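Keeping vaccine papers at home

When my daughter changed school in July, the office in Avcombe asked for her vaccine record and I searched for two evenings. Now we do it like this.

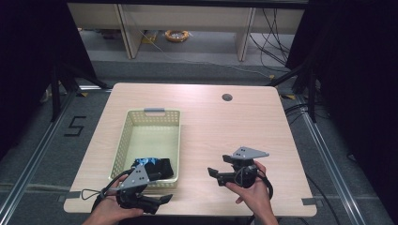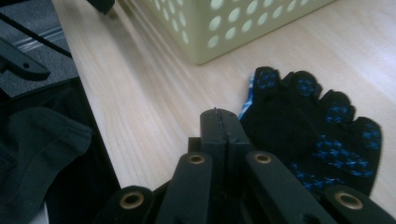 At the light wooden table.

Put all the cards in one envelope, one for each child. Write the name and the birth date on the front – with pencil, so it can be corrected. Take a photo of both sides of every card. Check the envelope 15 days before school starts.

Misaki Uchida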